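Home Visits Fairs Workshops About Contact

Search this site Go

4 min read

An afternoon at the Werine open day

Werine opens its doors once a year, in May, and this was the first time I had managed to get there. The building is out past the rail yard, next to a tile warehouse. Parking was easy. Sign-in was at a folding table inside the main entrance, where Ntombi Fourie handed out name stickers and a photocopied floor plan. My copy had the restrooms on the wrong side, which I found out later.

We went around in groups. Mine was led by Hendrik Nkosi, who has worked there since the company moved in. He started with the history. The place was a print works until the owners closed it, and Werine took over the whole ground floor. They left the ceiling as it was and spent the money on the floor and the lighting. Hendrik said the old floor had taken 27 days to grind flat and that he would not want to do it again.

The first long stop was the drinks shelving. I had expected a storeroom and got something closer to a grocery aisle, with each kind of bottle, jar or can kept to its own row. The small jars with the teal-green lids are up high, with the orange juice under them, then the red bottles and the blue cans sharing a shelf. The white boards show every drip, according to Hendrik, and they get wiped down every morning before anyone starts work.

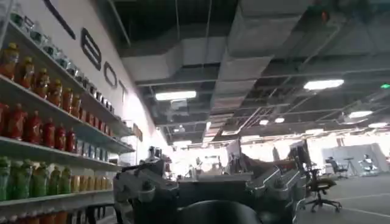

The drinks shelves and the big lettering on the wall, with the air duct overhead.

Kirsten Mikkelsen joined us at this point to talk about how the shelves are laid out. There is a printed plan for each one, and a new plan comes out every 3 weeks. She passed one around. It was a plain grid with the product names typed in, and somebody had made corrections in pencil. A man in our group asked why the jars were not lower down, where they would be easier to reach. Kirsten said they had tried it and people kept knocking them with their elbows.

After that we had some time to walk around by ourselves. It is a big room and voices carry, so when two groups were near each other it was hard to follow either guide. I ended up listening to Po-yen Fang explain the labels to the group behind ours – they print 200 at a time and throw out any that curl.

Coffee was at three o'clock in the side room, with almond cake. I bought a canvas bag for my sister and asked about next year. Ntombi said it will be May again, with sign-up by email from the beginning of the month. Groups fill up early in the afternoon, so try for a morning one. Wear a sweater.

Previous Next Back to Visits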